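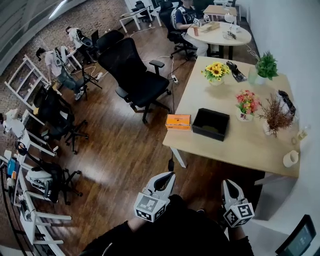
Papers > Idby Working Papers > Shared Rooms > Section 4
December | by Dimitriou
30 shares | 4 comments

4. Plants and small objects on the shared table

The desks in the Varnova room belong to particular people, and what sits on them is mostly screens and cables. The shared table is different. It has no fixed user, so things left there stay until somebody needs the space. We looked at which items were treated as part of the table and which were treated as in the way.

Plants came first in the first group. People who cleared the table for a task moved mugs and boxes to another desk, but they tended to slide the pots along the top and leave them there. This was as true of the artificial flowers as of the green plant. Several people told us they had never checked which ones were real. The dried grass was the only one anybody suggested throwing out, and it was still there at our last visit.

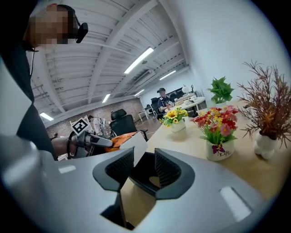
Dimitriou

Figure 4. The shared table at Varnova, with potted plants along its length.

The pots in Figure 4 are spread along the table. In our notes from Plaltell, where the shared table was round, the plants were nearly always pushed into the middle, and people worked around the edge. A long table has no obvious middle to give away. At Varnova the pots ended up wherever the last user had put them, and the free stretch of wood changed place from one visit to the next.

Boxes and cups were handled in another way. The orange box and the open black box were described as "on their way somewhere", although no one could say where. A mug or a clear plastic cup was left alone for a morning, and after that it was fair game for whoever was tidying. The small glass jar fell between the two groups – some people took it for a vase without a flower, others for washing up.

Tidying itself was quick. Almost 30 clearings were logged across both sites, and most took less time than making a coffee. The table was wiped in only a few of them. More often a person cleared just enough room for the job at hand and left the rest as it was, a habit we return to in the next section when we look at storage and the colour labels on the shelves.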